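Tagged: Gear & Gadgets / Robotics / Long Chats
14 comments

I first met Uzma Minhas over a bowl of very bad soup at a trade show, and she spent the whole meal telling me why her company had stopped selling robot arms. Two years later I finally got myself out to Dolisholm to see what they sell now, which is a data kit called Istine: a pair of hand-held grippers, a head camera, the marker cubes, the software, and a person on the phone if you get stuck.

"People kept buying the arm and then asking us what to feed it," she told me, clearing a chair so I could sit down. "So we thought, fine, let's sell the bit that feeds it!"

The idea is easy enough to get. You do a chore with the grippers in your hands, the kit records how they moved, and later somebody trains a robot on it. Uzma used to write manuals for dishwashers (she still talks about hinges a lot) and she is very firm that a kit like this belongs with people who have never programmed a thing.

"My test is always a new starter on a Monday. If they're still reading the quick guide at lunch, I rewrite the guide." 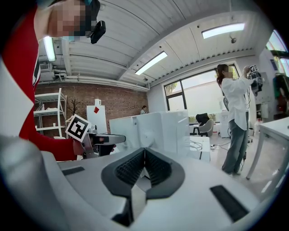
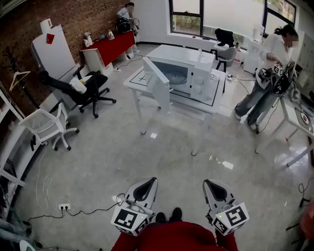

I asked her about price first, because I always do and because the brochure was cagey. Istine is rental only for now, with a minimum of six weeks, and the fee covers one swap of finger pads. She winced a little when I said six weeks sounded long for a small lab. The pads are the part I'd want to know about before signing anything: they're dark and ridged on the inner faces, angled so they meet in a V, and on a job like a microwave door they're the only thing you have between you and the handle. Uzma says the ridges do wear down, and a busy team should budget for a second set.

"Clive hates me saying that," she said. Clive Rowbotham runs sales. He was on a train and couldn't defend himself.

What about the cables? I've tried three kits of this sort now and I've managed to step on a cord with every one of them. She laughed and didn't argue. A wireless version has been on the bench since August, but the battery made the handle too heavy and the early users complained of sore wrists. "I'd sooner you trip than hurt your wrist. No, don't print that. Oh, go on, print it."

Her engineer, Przemysław Michalski, put his head in at that point to say the new software handles 48 sessions in a batch, up from 33, and that he'd like credit for it. Credit given!

My own gripe is the setup. You have to calibrate again whenever you swap a gripper, and the screen that walks you through it uses tiny gray text. Uzma wrote that down on her hand. She also told me the export tool will get a proper undo button in the next release, and I plan to hold her to it, because I lost an entire afternoon's labels to that tool.

Before I left I asked who she'd turn away. "Anybody who wants it running by tomorrow," she said. "Call me, take a week, move your furniture, then start."

Share (122)

More like this
Czesław Mazurek on fixing old label printers
Hedum desk lamp: a month of use
A walk around the Brzozowska repair fair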